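4.2 Folding sheer and open-weave textiles

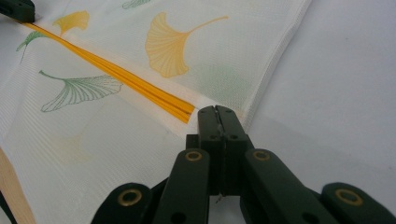 Sheer and open-weave pieces were treated as a separate group in the household survey, following the scheme set out in Section 3. Of the 696 items logged, most were towels, bedding and everyday clothing. The sheer group was small, but it took up a large share of the comments people wrote on their sheets, and the folding times in it were the most uneven of any group.

Two properties seem to matter. The first is that an open grid gives little friction against itself, so one layer slides over the next while the fold is being pressed down. The second is that the layer underneath shows through. Participants told us they found it hard to judge whether an edge was lined up when the weave and print of the lower layer were visible at the same time. Several said they gave up on the edges and worked from the pattern instead.

The piece in Figure 3 belongs to this group. It is a white mesh with a ginkgo leaf print in yellow and green, and a yellow-orange stripe of three narrow bands runs diagonally across it, close to a raised crease. A stripe of this kind is a strong visual guide. In the interviews, people described lining up a fold with a stripe or border wherever there was one – even when this left the finished bundle slightly crooked. Scattered motifs such as leaves were used less often, and mainly as a rough check that the right side was facing out.

Figure 3. Patterned mesh fabric, draped and folded on a flat surface.

Coding was done by two of the authors. Nyamweya coded the written comments and Brabec coded the fold sequences, using the step list from the Adberg pilot with one change: "smooth" and "press" were combined, as the pilot coders had rarely agreed on the difference. Each sequence was limited to 10 steps. Longer sequences were cut at that point and marked, which affected five items in the sheer group and four elsewhere.

We had expected that people who sewed at home would handle these fabrics more quickly. This was not clear in the data. Faith Nyamweya's notes suggest that home sewers stopped more often to straighten the grain, and the time lost in doing so cancelled out whatever they gained in the fold itself. Přemysl Brabec raised the matter of surface as well. A bare tabletop lets mesh travel, while a towel or blanket underneath holds it in place, and our log sheets did not ask which was used. The revised sheet has a line for it.

4.3 Storage after folding

Folded items were followed to the place where they were put away, whether a shelf, a drawer or a basket.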